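Search this site Search Go

Re-fixing a wall-mounted folding worktop to a plasterboard wall

This guide covers the removal and re-fixing of a folding worktop that has started to sag at the front edge. It assumes a stud wall with a single layer of plasterboard, two folding brackets and a top no deeper than the bracket arms allow. Solid walls need different plugs and are dealt with on a separate page.

A folding worktop sags for one of two reasons. Either the bracket has worn at the hinge pin, or the fixings have crushed the plasterboard behind the wall plate. The two faults look the same from the front. To tell them apart, open the worktop, press down lightly on the front edge and watch the top of the wall plate. If the plate stays flat and the arm drops, the hinge is worn. If a gap opens between the plate and the wall, the fixings have failed.

What you need

A stud detector or a small magnet
A spirit level, the longer the better
A drill with a 4 mm wood bit
Wood screws to suit the bracket holes, long enough to pass through the board and well into the stud
A timber batten, planed, long enough to span at least two studs
Filler, a filling knife and fine abrasive paper
Pencil, tape measure, masking tape

The brackets used here are the Fevarach folding pair with the sprung catch. The Truker pattern is similar but has its release lever on the outside of the arm, and the batten must be cut shorter to clear it.

Removing the old worktop

Clear the top and fold it down. Support it from below before undoing anything; a box of the right height will do. Remove the screws that hold the top to the bracket arms first, take the top away, then unscrew the brackets from the wall. Doing it in the other order leaves the full weight hanging on the last screw.

Keep the brackets marked left and right. They are usually handed, and on older pairs the catch only releases in one direction.

Pull out the failed plugs if they come easily. If they do not, push them through into the cavity. Cut back any torn paper around the holes with a sharp knife, fill slightly proud, and sand when hard. Deep holes need two coats. Do not plan to reuse a filled hole for a fixing.

Finding the studs

Run the detector along the wall at two heights and mark each edge of every stud on masking tape. Join the marks with the level held upright. Where the upper and lower marks do not line up, the stud is either bowed or the detector has found a pipe or cable. Treat it as the latter until you have checked. Cables normally run straight up or down from a socket or switch, and nothing should be drilled in that line.

When you are satisfied, drill one small pilot hole at the centre of each stud, at a height the batten will cover. Pale dust followed by firm resistance and then wood shavings indicates timber. A sudden drop after the dust indicates a cavity.

Setting the height

The finished height depends on use. For work done standing, most people want the surface a little below the elbow. For sitting, use the height of an existing table that suits the chair. Measure up from the floor at both ends, as floors are seldom level, and take the higher point as the reference.

Mark the underside of the top, not the upper face. The bracket arm meets the underside, and the thickness of the top is added above it. This is the commonest mistake in the whole job. 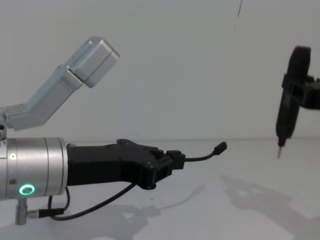

Draw a level line through the mark, then a second line below it for the top edge of the batten. The distance between the two depends on the bracket. On the Fevarach pair the arm sits 10 mm above the top of the wall plate when open, so the plate is set that much lower than the line.

Fixing the batten

Cut the batten so that it overlaps the outer studs by at least half their width. Drill clearance holes through it at the stud centres, two per stud, staggered so that they do not share the same line of grain. Countersink them.

Hold the batten to the line, drive one screw at the left-hand end until it is snug, check the level, then drive one at the right. Check again before adding the rest. Tighten by hand for the last few turns. If the batten pulls into a hollow in the wall, slacken it and pack behind with card or thin ply, otherwise the brackets will be twisted out of line with each other.

Fitting the brackets and top

Screw both brackets to the batten with the arms folded. Open them and lay the level across from one arm to the other. Any difference must be corrected at the wall plate – shimming under the top will work for a while but puts an uneven load on the catches.

Lay the top on the open arms with a gap of 4 mm at the wall, which allows it to swing without scraping the paint. Mark the screw positions from below. Drill pilot holes with tape wrapped round the bit as a depth stop, and use screws that are shorter than the combined thickness of arm and top.

Before tightening fully, fold the top down and raise it again several times. Both catches should click together. If one is late, move that end of the top slightly forward and try again.

Leave the filler to harden before painting, and do not load the top until the following day. Recheck the wall screws after a month of use, and once a year after that. The pins need only a drop of light oil. Grease collects dust and will eventually stop the catch from seating.

Page last checked 5/5/21

Comments (3)

benchend78
Followed this for a top in a utility room. The second stud was well out of plumb and I would have missed it with only one line of marks. Thanks.

old_mitre
Does the same gap apply with Palumbo brackets? Mine bind at the wall when nearly closed. I have about 180 mm of drop below the hinge, if that matters.

Site reply
The Palumbo hinge sits further out, so try a wider gap and increase it a little at a time. The drop makes no difference to the binding.

Contact | Copyright Zundaler Home Repair Notes | Back to top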